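Parri packing cell

The Parri packing cell is a small robot station in Skistham, where it places wrapped sandwiches, fruit and bread rolls into serving baskets. It is operated by the catering company Carau and was built by the engineering office Wollent. The cell consists of one arm, a gray work table, a two-finger gripper and a small camera mounted close to the gripper. Among the staff it is mostly known as "the Parri", without the second word.

Setup

The first layout of the cell was drawn by Selina Kaufmann, who worked at that time for Wollent. It used suction cups instead of fingers. The cups held fruit badly and let go of plastic film when the film was wrinkled, and they were given up in October of the first year. The fingers which replaced them are black and have flat tips. They are fixed to the gripper body with screws, so that a worn finger can be changed without taking off the whole gripper.

The table was left matte on purpose. A shiny surface had produced reflections that the camera program took for the edge of a basket.

Teaching of positions

A new basket type has to be taught to the cell before it can be used. The operator puts the basket on the table, moves the arm over it by hand and saves the point at which the rim is seen on both sides. Then the height is set with an object in the basket. Wrapped sandwiches are considered the most difficult object, as the gathered end of the film can be taken by the program for part of the bread. The instructions of Carau recommend to teach them with this end pointing to the gripper. Each basket type is stored under a number; the shallow round wicker basket has the number 639.

Maintenance

The fingers are wiped at the end of every shift and the screws are checked once per week. After more than 3,000 picks the finger tips are compared with a gauge, and both are replaced together even if only one of them is worn. The camera window is cleaned with a dry cloth, because an early cleaning liquid left a thin film on it.

Repair of 2023

On 5/3/23 the cell was stopped after the right finger had begun to close later than the left. Iestyn Voyle, the technician in charge, found play in the right mount. He replaced the mount and taught all stored baskets again, which took two days. The old mount was kept by Wollent for measurement. Since this repair the weekly check also includes the movement of the open fingers. 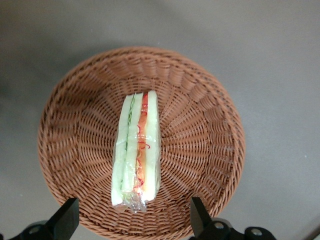
A wrapped sandwich in a round wicker basket, seen from the camera at the gripper.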